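Novia Desk Set - read me first

Hello, and thank you for downloading our little dataset! Novia Desk Set is the spring project of the Mulwood student robotics club, and it came out of one stubborn wish: we wanted an arm that could put pens back in a pen holder as patiently as a person does at the end of a long homework evening. There are 246 recorded runs in the set, made by 15 club members taking turns, and every one of us got better at it along the way (some of us had a good deal of room to improve).

The task sounds easy until you try it. Markers roll, pens lie across each other, and a mesh holder is light enough to slide off if you nudge it. We left books on the table on purpose, so that the arm has to work on a desk like the ones we really use, and we kept the green checked tablecloth all the way through because the lines made it easy to talk about where things were.

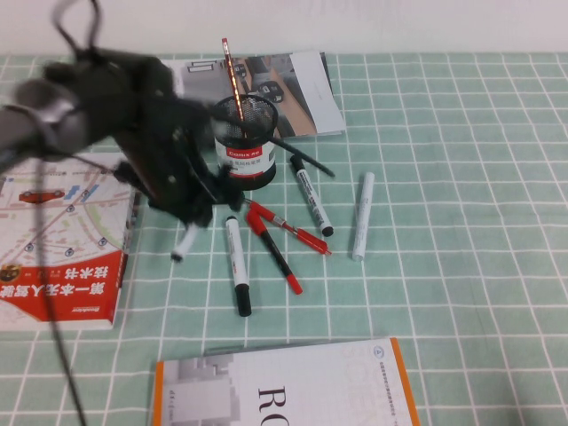 Mulwood, February

Most of the recording happened this month, after classes, usually until the building closed. You will notice that the arm can be a blur when it swings across the table - we left those frames in, and we think you should train with them too. If you would like a calmer set, the file called slow_runs lists 28 runs driven at half speed.

What you get: one folder per run, with the fixed camera video, the joint readings and a short note typed by whoever was driving. The notes are uneven. A few are lovely and long, and a few just say "ok". Gripper readings are missing from 6 runs, listed in missing.txt, so please skip those if you need them.

To load a run, use the small script in the Friesen folder, named after the room we meet in. It needs Python and nothing fancy.

You are welcome to use all of this for classes, clubs and competitions. Please mention Novia and the Mulwood club, and send corrections through the Gristitach project page, where we read everything, if a bit slowly during exams.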